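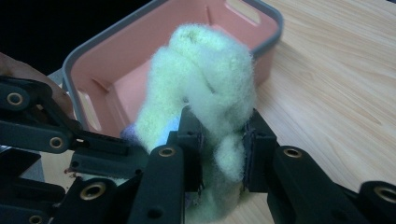
Sockentausch in Nastisow geht in die zweite Runde

Die Kleiderstube in Nastisow sammelt im Januar wieder warme Socken. Im letzten Winter sind fast 2000 Paare zusammengekommen, und die meisten davon haben schnell neue Besitzer gefunden. Übrig geblieben sind 482 einzelne Socken. Auch diese werden in diesem Jahr angeboten, in einer eigenen Kiste neben dem Eingang.

Die Idee stammt von Isabelle Sawatzky, die den Laden seit vier Jahren leitet. «Viele Menschen geben Jacken und Hosen ab, aber an die Füße denkt man selten», sagt sie. Gefragt sind besonders dicke Wintersocken und Kuschelsocken in allen Größen. Die Ware soll gewaschen sein und keine Löcher haben. Kleine Fehler an der Naht sind kein Problem.

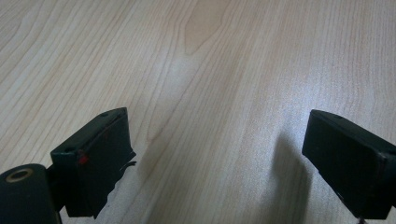
Wer selbst reparieren möchte, kann am Stopfkurs teilnehmen. Er findet im Nebenraum der Bäckerei Vachon statt und beginnt um 18 Uhr. Warrick Henare zeigt dort zwei Techniken, das klassische Stopfen mit dem Stopfpilz und eine einfachere Methode mit der Häkelnadel. Nadeln und Garn sind vorhanden, die Teilnahme kostet nichts. Eine Anmeldung ist trotzdem erwünscht, weil der Raum nicht groß ist.

Abgeben kann man die Socken während der Öffnungszeiten in der Kleiderstube oder im Gemeindebüro von Zusimel. Dort liegt auch die Liste für den Kurs aus.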